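Has anyone tried the Hurkau humanoid for office tidying?

Posted in Office Equipment & Services, 23rd August

Hi all! I look after a small office (two floors, lots of carpet, way too many snack wrappers) and we've been offered a trial of the Hurkau, the two-armed humanoid that Clelow rents out with their evening tidy package. The rep quoted us 1,000 a month with a 60 day minimum, and the trash round is the part I care about. Our cleaners only come twice a week now and the little bins by the armchairs fill up fast, especially in June when the interns show up.

What I want to know is whether it can cope with ordinary pedal bins and thin bags, or if we'd have to buy special ones. The brochure is all smiling people and no bins. Also, does it need somebody standing next to it the whole time? Any real experience welcome, good or bad!
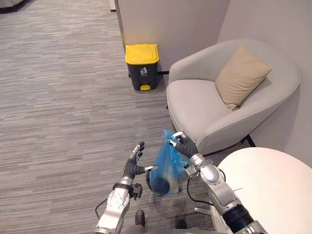 Alfie Catterall

We've had one on the package since spring, so I can help a bit. Ordinary bins, yes. Ours is a small pedal one with a yellow lid, sitting in the corner by a gray tub chair, and we didn't swap it for anything. The bags are just cheap thin blue ones. It pinches the gathered top in one hand and carries the bag hanging down in front of it, low over the carpet, so I'd go easy on how full you let them get. A heavy round thing in the bottom of a thin bag makes me nervous whoever's carrying it, to be fair.

The hands are the reason we picked it over the Bodin (that one had a plain two-finger clamp when we saw the demo, and I didn't love it with soft bags). You do have to pay for the hands as an add-on, so check your quote line by line!!

As for standing next to it, Clelow want a trained person on the same floor. That's in the contract, or it is in ours. I sit at my desk and get on with my email. It's slow, I'll say that. If you're picturing somebody whizzing around with a cart you will be disappointed, but at the end of the day I don't mind slow.

Oh, and pull your side tables out a little. We've got a round white one right by the chair and I'd give it more elbow room if I were doing the layout again. 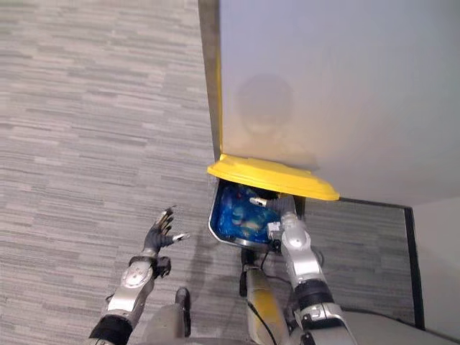

Haris Obradović

Mostly agree with Alfie, but ask about the lid before you sign. With our kind of bin it holds the lid up with the right hand, fingers tucked under the edge, and that leaves just the left one free for anything else. Fine for looking after a bin with a liner hanging over the rim like ours. I'd still want to see them do the full change, old bag out and new bag in, on your own bins with your own bags. Make the rep bring it over, they do free visits if you push.

Our setup charge was 50 per bin location, so it adds up if you have them scattered everywhere. We moved a few together first and saved ourselves some money.

Elano

never used it but 1,000 a month seems nuts for trash?? get bins without lids and ask your cleaners for one more evening. we did and it's fine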